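Home Previous Section Next Section References Download

3.2 Collecting Demonstrations by Remote Control

All demonstrations in this study were recorded by remote control. The operator sat beside the robot and held a pair of lightweight handles, named Onyeka in our laboratory, whose motion was copied by the arm at a fixed scale. An earlier round of work used hand guidance, in which a person takes hold of the arm and moves it through the task. Hand guidance was quick to learn, but the operator's own hands and sleeves entered the camera views in most recordings, and a policy trained on those recordings performed poorly once the hands were gone. We therefore kept hand guidance only for setting the start position of the arm.

The task set consists of short tabletop actions with household objects. The operator is given a written instruction, such as "pick up the marker" or "move the peeler next to the cube," and carries it out at a comfortable speed. Objects are placed by a second person, who is asked to vary both position and direction between recordings and to leave several objects on the table that the instruction does not mention. These extra objects matter to the results in Section 5, where we compare policies trained with and without them.

Two camera views are stored with every recording. The wrist view moves with the gripper and gives the closest look at the object during the final approach. The head view covers the wider work surface and keeps objects in sight when they fall outside the wrist view. Both are saved together with the joint positions and the state of the gripper. The operator may look at either view on a screen but is encouraged to watch the table directly, as operators who relied on the screen moved more slowly and paused more often before closing the fingers.

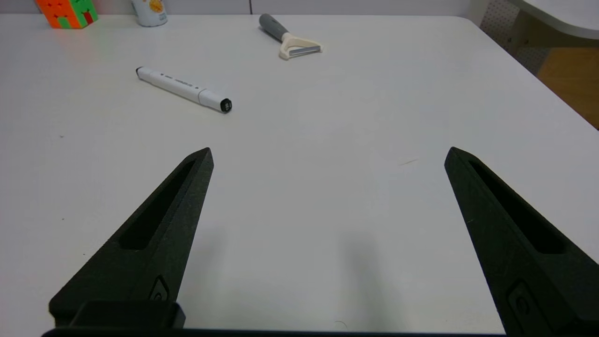
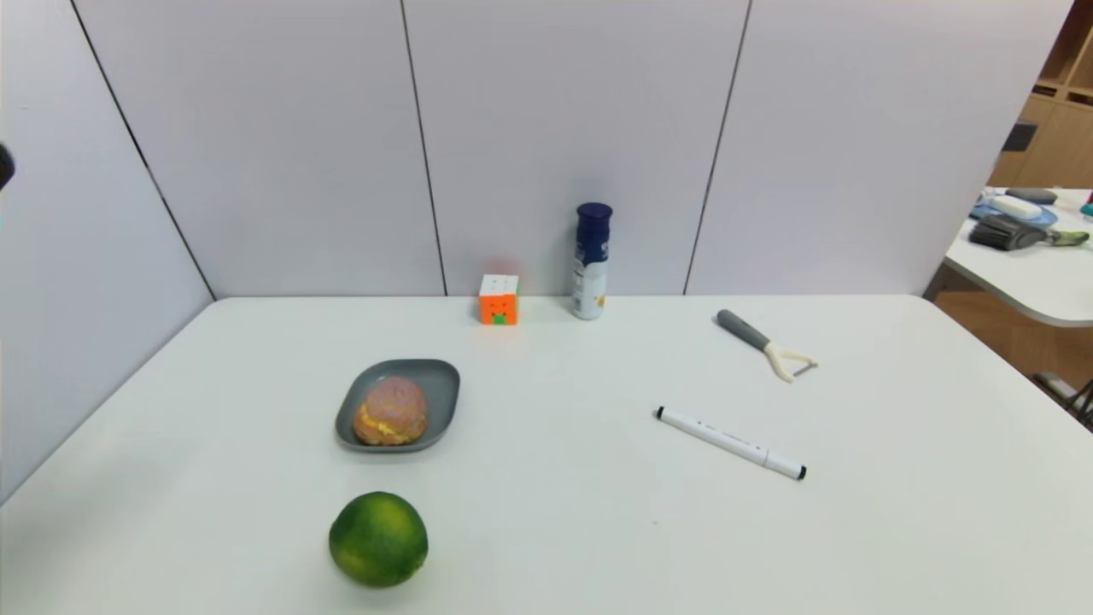
Figure 4. The marker and the peeler on the work table, from the wrist view (first) and the head view (second).

Each recording begins when the operator presses a foot switch and ends when the arm has returned to its start position. We collected 438 recordings in this manner. After review, 201 were set aside for training the base policy, and the remainder were used either for the ablations in Section 5 or for the study of operator skill in Section 6. Review was carried out by Ifeanyi Bashir using a set of written rules, which are given in full in the appendix. A recording was rejected if the instruction was not completed, if the object was dropped and picked up again, or if the two camera streams differed in length.

Thin objects called for separate treatment. A marker lying flat offers little height for the fingers to close around, and small errors in the approach bring the fingertips into contact with the table. Operators were told to lower the gripper until the tips were just clear of the surface, to pause, and only then to close. The pause is retained in the training data. Removing it in an early trial made the learned motion faster but led the policy to close the fingers too soon, a fault that did not appear with rounder objects such as fruit.

Direction also proved important. When a long object lies at an angle, the operator must turn the wrist before descending, and operators differed in when they did so. Some turned during the approach and others waited until they were above the object. Both habits are present in the data. We did not ask operators to follow a single style, although Section 6 shows that a policy trained on one operator at a time was steadier in this respect than a policy trained on the full set.

The recordings are stored in the Zesoda format, which keeps images and arm data in one file and allows a recording to be replayed on the arm without conversion. Replay was used as a further check. A sample of accepted recordings was played back with the objects returned to their marked positions, and any recording that failed on replay was examined for timing errors. Most such failures were traced to delay between the handles and the arm, which was corrected in July by a change to the control software. Recordings made before that change are labeled in the released data.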